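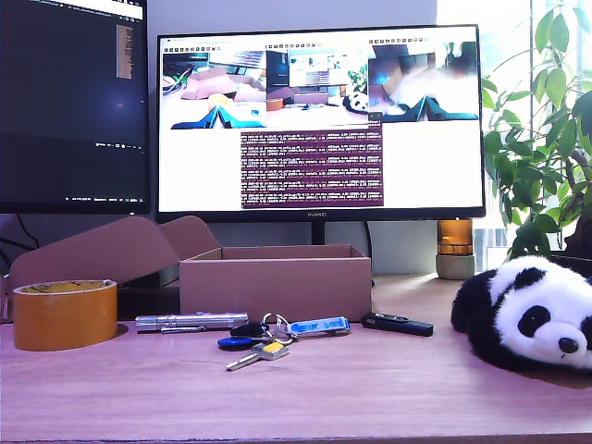 Orken desk: open mailer box, packing tape, flashlight, keys, USB sticks and the panda, with the camera views up on the center monitor.

Orken packing arm – return-to-service checklist
Inspected by: Endang Setiawan
Date: April 20, 2025
Read and countersigned by: Clive Furnival
Reason for inspection: arm did not let go of an item when the run was paused, then carried on moving when the run was resumed

Thank you to everybody who wrote up what they saw on the day. It made this so much easier to go through, and I've tried to answer all your notes somewhere in the comments.

1. Emergency stop
Result: Pass
Pressed it at rest, at slow speed and in the middle of a reach toward the box. The arm held its position each time and stayed put until I reset it by hand. The button was used properly during the fault too, by the way, and it did its job. It was the pause on the Plallosen screen that let us down – please see item 4.

2. Position of the stop button
Result: Pass with comment
You can reach it from the chair, but I had to lean a little, and I have long arms. Clive, could we move it to the near side of the desk? I know the cable is short and I'm happy to help run a new one.

3. Gripper opens on command
Result: Pass
Tried with the flashlight, the keys and the panda. The flashlight is the one it was holding when things went wrong, so I spent a good while on that and went back to it again at the end of the day. It let go every time. Finger pads are worn smooth on one side and I would like them changed before they get worse, though I don't believe they had anything to do with the fault.

4. Pause and resume
Result: FAIL
I'm sorry to say I got the fault to come back. In 100 pauses with an item in the gripper, the arm resumed with its old target 13 times. It sets off for wherever the box was when you paused, even if you have slid the box over in the meantime, and it ignores the open command until it gets there. With the box left alone you would never notice, and I suspect that's how it got past all of us in February. The log shows the resume arriving before the new camera picture does. I've sent the whole thing to Tarigan with my notes.
Until it's fixed: no pausing with an item in the gripper. Stop the run, open the gripper from the screen, and start over. Yes, it's slow. I know!

5. Speed limit near people
Result: Pass
Set to 5 percent for setup work. Somebody had it at 16, which is allowed for a closed run but not with hands on the desk. I have put it back and locked it, and Clive has the code.

6. Camera views
Result: Pass with comment
All the views update as they should. The window is another matter. When the sun comes in strongly the close view washes out, and the box edge gets hard to find. A plain blind would do nicely.

7. Cables
Result: Pass with comment
Nothing pinched or frayed. I'd feel better with the monitor cables tied up, well away from anything that moves.

8. Work area
Result: Pass with comment
The candle holder has to live somewhere else, please, glass and a moving arm don't mix. The plant can stay if it's pushed back toward the window. Personal keys shouldn't be used as test items either – ask me for a spare set, I keep a drawer of old ones.

9. Guard and floor marking
Result: Not checked
The new Flenano guard hasn't arrived. I'll come back for this one.

Overall: NOT released for normal running. Supervised runs only, at setup speed, with one person at the stop button.

Comment from Clive Furnival: Agreed on all of it, and thank you, Endang, for giving up your Sunday. Button will be moved this week and I've ordered the finger pads. Candle holder is mine and has gone home.

Open items: 2, 3 (pads), 4, 6, 7, 8 (plant), 9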